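Plarlow Community Forum
Board: Demonstration Data and Collection Practice
Topic: Acceptance rules for transparent tableware, handheld gripper sets
Status: Open. 6 replies

Posted by navow_datadesk
Topic starter

The Navow data desk requests comment on a proposed change to the acceptance rules for kitchen table demonstrations. The current batch holds 819 episodes recorded with the handheld gripper. Under the present rules, 427 have been accepted. A further 382 are on hold, and the rest were withdrawn by the operators before review.

Most of the episodes on hold involve the pink glass bowl. Reviewers do not agree on whether the object is clear enough in the wrist view to be used in training. The patterned cloth shows through the glass, and the surface carries a strong highlight. A typical view of the grasp follows.
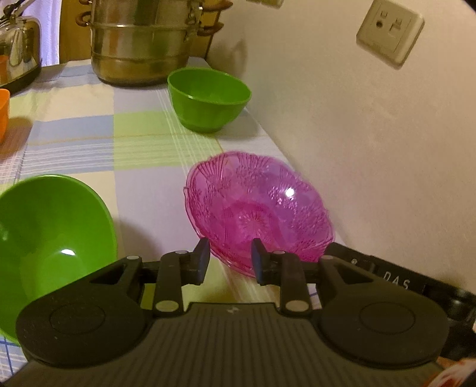 Pink glass bowl held at the near rim, with green plastic bowls on the same table.

The proposal is to exclude any episode in which a highlight falls on the held object. Comments are invited until the end of April.

Posted by wunlow_review2
Reply 1

The Wunlow review group does not support the proposal as written. Highlights will be present wherever these policies are put to use. If every episode with a highlight is removed, the model will be trained on a kind of glass that no kitchen contains. The green plastic bowl at the left of the posted view also shows glare, and plastic items have never been held back on that account.

We would ask that the data desk state which step of the task fails in training. "Not clear enough" is a remark about how the view looks to a reviewer. It does not tell us what the policy gets wrong.

Posted by navow_datadesk
Reply 2

The point about plastic is accepted. The failures recorded in our test runs are almost all at the approach. The policy closes the fingers too early, short of the rim. Once contact is made, the lift is generally carried out as intended. We have no figures by object type that are ready to be shared.

Posted by tarawneh_ops
Reply 3

Speaking for the Tarawneh collection team: if the trouble is at the approach, then the moments near contact deserve closer study than the grasp itself. A view with the bowl just past the fingertips is attached for discussion.
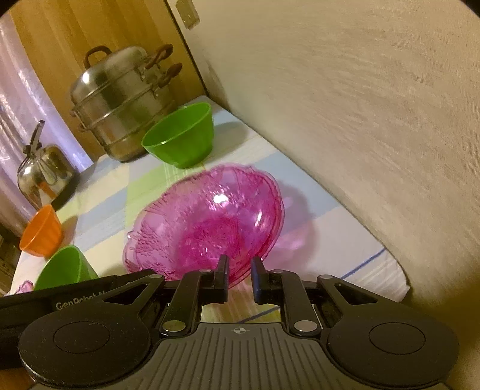

Bowl on its side, lower rim at the tips of the jaws, gap between the fingers open to the cloth.

The lower rim meets the jaw tips, and a reviewer must look closely to decide whether the bowl is held or merely touched. Two members of our team labeled the same set of episodes and placed the start of the grasp at different points. In our view the labels are at fault at least as much as the glass. We propose the following wording.

1. Mark the approach as ended when either finger first meets the rim.
2. Mark the grasp as started when the rim is between both fingers.
3. If neither point can be found within the wrist view, place the episode on hold and state which point is missing.
4. Do not reject an episode for glare alone.

Posted by plarlow_user_kettering
Reply 4

I must disagree with item 1. First contact is not a reliable marker when the object is clear and the fingers are dark. The finger seen through the side of a glass bowl looks much the same as the finger in front of it. Our laboratory uses the finger opening width to set the label and consults the view only as a check. The recorded width is not affected by the finish of the object.

I also question the choice of cloth. A checked cloth under pressed glass places one pattern on top of another. A plain cloth would settle a large share of these cases at no cost.

Posted by wunlow_review2
Reply 5

The width signal is useful for the start of the grasp, and we would support it for item 2. It does not help with item 1. The width may remain unchanged while one finger rests against the rim.

We do not agree on the cloth. A plain cloth may be added as a second condition, but the checked cloth should stay in the set. The same holds for the kettle and the steamer pot at the back of the table. Removing them would make review easier and the data poorer.

Posted by navow_datadesk
Reply 6

The highlight rule is withdrawn. The data desk will apply items 2, 3 and 4 of the Tarawneh wording, with opening width used to set the start of the grasp. Item 1 remains open, and the objection in Reply 4 has been recorded against it.

The 382 episodes on hold will be reviewed again under the revised wording. Operators are asked not to record replacements until that review is complete. Requests for a plain cloth condition should be filed as a separate topic, with the proposed object list attached.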